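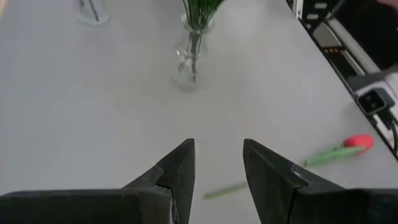 A tulip and two glass vases on the gripper bench at Fliren.

Paid participants wanted: household chores study

Fliren is looking for 38 adults to take part in a study of everyday chores and how well machines do them. You will do some of the chores yourself and judge the results of others. No technical background is needed.

About the study

Machines that vacuum a floor have been on sale for years. Putting a cut flower in a vase, folding a shirt or refilling a shelf is still hard for a robot arm. Stems bend, glass is hard for a camera to see, and a grip that is fine for a box will crush a leaf. We want to know how close the current arms are to doing this work at a standard people would accept at home or in a small store.

We already have our own measures, mostly time and number of drops. What we lack is the opinion of people who do these jobs every day. A flower may end up in the vase and still look wrong to someone who arranges flowers for a living.

What you will do

You will come to our test space at Furholm for two sessions. In the first, you do a set of short chores by hand at a table while we record your hands and the tabletop. Your face is not recorded. The chores include arranging flowers, setting out dishes, sorting small items into bins and wiping a surface.

In the second session you watch the arm try the same chores and fill out a score sheet. Some attempts will fail. Please score what you see, including the failures – we do not need you to be kind to it. You will not operate the arm, and you will sit behind a screen while it moves.

Who can apply

You should be 18 or older and able to sit or stand at a table for an hour with breaks. We would especially like to hear from people who have worked in flower shops, grocery stores, hotels, cleaning or home care. Left-handed people are welcome; our current recordings have too few of them.

Please do not apply if you have a pollen or latex allergy. Fresh flowers are used in most sessions, and gloves are worn for the wiping task.

Pay and practical details

Participants receive a flat payment at the end of each session, plus bus fare. The amount is listed in the information sheet, which we send before you agree to anything. You can stop at any time and will be paid for the session you are in.

Sessions start in October. Parking is behind the Rotich building, and the entrance is step-free.

How to apply

Write to the Fliren study desk, Room 1408, Furholm, or leave a message at the front desk. Give your name, a phone number, the kind of work you do or have done, and which hand you write with. Mark your message "Pisov chores study".

Posted Apr 12, 2020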